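I've been swimming at Trinwood baths since April, and in that time I've been lapped by pretty much everyone. So I was glad to grab a coffee with one of the women who runs the early women-only session there, because I wanted to know how it got going.

"I was sick of being overtaken by men who then slowed down in front of me," she told me, laughing. She'd started a petition, hoping for a handful of names, and got 400. The pool gave her a slot at 6am – not exactly glamorous! – and it has been full ever since.

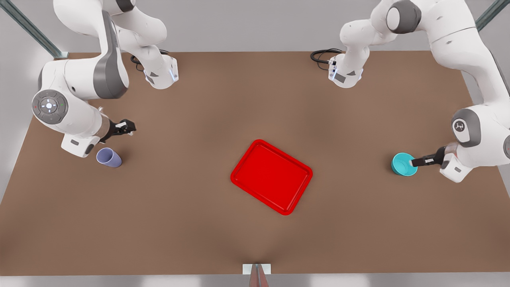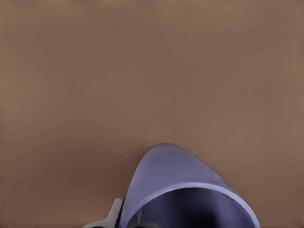
Does she worry that a separate session lets everyone else off the hook?

"I get asked that a lot. I'd love it if we didn't need one, but I'm not going to tell a woman who hasn't swum in 20 years to wait until people behave."

She's now pushing for staff to be trained in handling complaints, which the pool puts at 3,000 pounds. She thinks that's cheap (so do I). "They spent more than that on the vending machines."

I asked if she still swims in the mixed lanes herself. "Most evenings," she said. "I just take up more room these days."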